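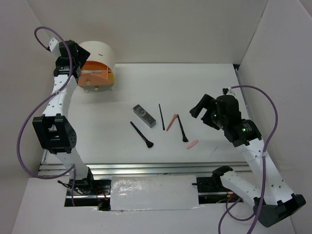
Cell 2, fixed camera: organizer, box and brushes on the table

Ticket: Basine data collection, makeup tabletop task
Opened: 22/08/2022
Status: open

Problem
The export script rejects episodes from cell 2. Of 3,071 recorded, 1,020 fail the length check. The log says the right arm stream has fewer rows than the camera stream. Left arm stream is fine. Cell 1 at Provetitz runs the same build and has no rejects.

Tried so far
1. Restarted the recorder and both arm drivers. No change.
2. Swapped the USB ports of the two arms. The short stream stayed with the right arm.
3. Replayed 32 rejected episodes in the Strobel viewer. The right arm jumps in all of them, up to half a second at a time, mostly when the gripper opens over a thin brush.
4. Checked the fixed camera for missing frames on the same episodes. None missing. The still below is from one of them, left gripper closed on the cylinder, right gripper open near the black stick-shaped item.

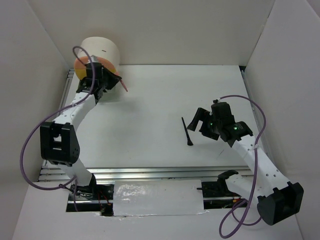
Next steps
Replace the right arm cable and record a short batch with the same objects. If the rows match, re-record the rejected episodes. Do not pad the short streams, the Billa training job reads padded rows as real positions. Keep the rejected files on the local drive until this ticket is closed.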